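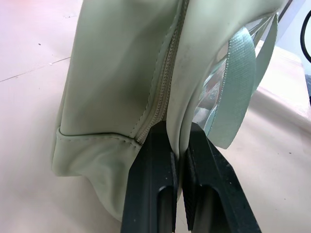
Pacita Galang says I'm drowning the beans and that's why the soup tastes of nothing. Cover them by an inch, she says, no more, salt at the start. Thirty years I've salted at the end. Fine. Tried it her way.

10 Jan 2026. Soaked overnight, drained, fresh water. One onion, 3 cloves garlic, bay leaf, the ham bone from the freezer (in there since October, still good). Low heat, lid crooked. Went off to do the bills and forgot teh pot – came back and it had caught a little on the bottom. Didn't scrape. Poured the top into the other pan.

Better. Much better, annoyingly. Broth thick, beans whole. Needed vinegar, a spoonful, then another half. Cornbread too dry again, 65 minutes is way too long in that oven, check at forty next time.

Onyeka hot sauce nearly gone. Rendivow has stopped carrying it so will have to try Dikitz, maybe get two. Also need bay leaves, buttermilk, foil.

Froze four tubs. Forgot to lable them. Call Pacita tomorrow – tell her about the salt, not the pot.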